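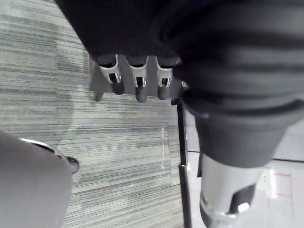 How long should you study a new language every day?

Twenty minutes is enough for most people who have a job and a family, if they do it every morning and do not skip.

I say this from my own experience. When I moved here, I thought that I must study 90 minutes each evening. I bought a thick grammar book and a notebook with a nice cover. After 5 evenings I was so tired that I fell asleep on the chapter about articles. I still make mistakes with articles, so maybe I should open that chapter again.

Then I met Amos Brannigan, who teaches the free class at the Jasmont library. He asked me when I am most awake. I said at six in the morning, with my coffee. He told me to study at that hour and to leave the evening for television. I was a little bit offended, but I tried it.

Now I do the same thing each morning. I read one short text aloud, I write 4 sentences about yesterday, and I listen to the radio while I make breakfast for my son. I do not look up every word. If a word comes back many times, then I write it down. "Though," "through" and "thorough" are all in my notebook, and I still must stop and look before I say them.

In March I had to call the dentist by myself. I wrote my sentences on paper before the call, and the lady asked me something that was not on my paper. It was about insurance. I asked her to repeat it slowly, and she did.

My sister wants to start learning too, but she prefers to study at night. I told her to try both and write to me.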